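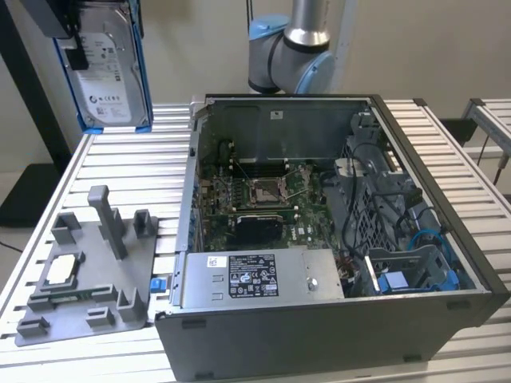

Seledora 36 Backpacking Tent
Setup Guide, Section 4: Pitching on Tundra, Gravel and Open Ground

Read Section 3 (Pitching on Soil and Grass) first. The order of assembly is the same. The steps below cover what changes when the ground won't hold a stake in the usual way or when there are no trees or brush to break the wind.

Before you start

Lay out the parts and check them against the packing list on the inside of the stuff sack flap. For open ground you will need:

Tent body and rainfly
Ridge pole and two main poles
Footprint (sold separately)
Y-stakes from the standard stake bag
Four deadman anchors (flat fabric squares with a cord loop at each corner)
All guylines, with tensioners attached

The deadman anchors are packed with the rainfly, in the small mesh pocket. Older tents shipped with the Akon anchor, a round fabric disk. It is used the same way, but it has one cord loop and must be filled before it is tied.

4.1 Choosing a site

1. Look for a dry bench or gravel bar that sits well above the present waterline. Rivers fed by snow or glaciers usually run lowest in the early morning and can rise during the afternoon, even in clear weather.

2. Walk the whole site before you unpack. Tussocks feel soft underfoot and are very hard to sleep between. If you can't find a flat patch the size of the footprint, move on.

3. Avoid game trails, berry patches and any place with fresh diggings or scat.

4. Turn the narrow end of the tent into the wind. The foot end is marked with an orange webbing tab.

Note: In country without trails, plants on a wet slope can take many years to recover from one night under a tent. Pick gravel or bare mineral soil where you have the choice, and don't dig drainage trenches.

CAUTION: Do not pitch on river ice, snow bridges or overflow ice, even if the surface is firm when you arrive.

4.2 Pitching the tent body

1. Spread the footprint with the shiny side down. Put your pack or a smooth rock on the upwind edge.

2. Unroll the tent body on top of it and line up the orange tabs.

3. Fix the two upwind corners before you touch the poles. Use a stake if it goes in fully. If it stops partway, use an anchor (see 4.3).

4. Join the main poles. Push each section in until it seats. Don't throw the poles and let the shock cord snap them together, as this chips the ends.

5. Fit the main poles into the grommets at the upwind corners, then at the downwind corners. One person can do this alone by kneeling on the downwind edge.

6. Clip the tent body to the poles, starting at the floor and working up.

7. Add the ridge pole. The bent end goes over the door.

8. Fix the two downwind corners.

CAUTION: Never leave the tent body standing without fixed corners. An empty tent will roll in a light breeze, and on open tundra there is nothing to stop it.

4.3 Using the deadman anchors

In gravel or sand:

1. Dig a hole as deep as your forearm. Use a trowel or a flat rock. Don't use a tent pole.

2. Gather the four cord loops and tie them to the corner cord or guyline with an overhand knot.

3. Fill the anchor with gravel, lower it into the hole and bring the cord out toward the tent at a low angle.

4. Bury it, tread the fill down and wait a minute before adding tension.

Where the ground is frozen:

In early June the soil in the far north may be thawed only a few inches down. Don't hammer stakes into the frozen layer. They bend going in, and if they refreeze overnight you may not get them out.

1. Lay the filled anchor on the surface.

2. Stack rocks on it, with the largest one on the side nearest the tent.

3. Keep the cord clear of sharp edges. A spare sock between cord and rock works well.

Put all rocks back where you found them when you leave.

4.4 Rainfly and guylines

1. Throw the fly over from the upwind side and buckle the corners. Leave the straps loose.

2. Fasten the hook-and-loop wraps inside the fly to the main poles. Don't skip these. The poles depend on them in strong wind.

3. Tighten the corner straps a little at a time, going around the tent twice.

4. Run the guylines from the upper tie-outs. Use both upwind lines every night, whatever the evening looks like. Add the side lines if wind is forecast.

5. Open the upper vent by a hand's width. With the vent closed, almost all of the moisture from your breath ends up on the inside of the fly.

Note: The fly fabric is coated to a rated water head of 3000 mm and the floor to 2400 mm. The floor rating is for use with the footprint. Kneeling on wet ground without one can push water through.

4.5 Food and cooking

Cook and eat well downwind of the tent. Store food and anything scented in a bear-resistant container, away from both the tent and the cooking place. Don't use the vestibule as a kitchen. The fabric is not fireproof, and a stove in a closed space gives off carbon monoxide.

4.6 Taking down in wind

1. Pack everything inside the tent except one heavy item. Leave that on the floor at the upwind end.

2. Remove the fly and stuff it right away.

3. Take out the ridge pole, then the main poles, pushing the sections apart from the middle.

4. Release the downwind corners, roll toward the upwind end and take out the last item as you reach it.

5. Empty the anchors, shake them out and count the stakes.

If you packed the tent wet, hang it to dry within a day or two of getting home. Mildew damage is not covered by the Kaduslow warranty.

Replacement anchors and pole sections can be ordered with the part numbers in Section 7. For pole splints and field repairs to torn mesh, see Section 5.

Text of this section by Ashok Chauhan, Kaduslow Field Equipment.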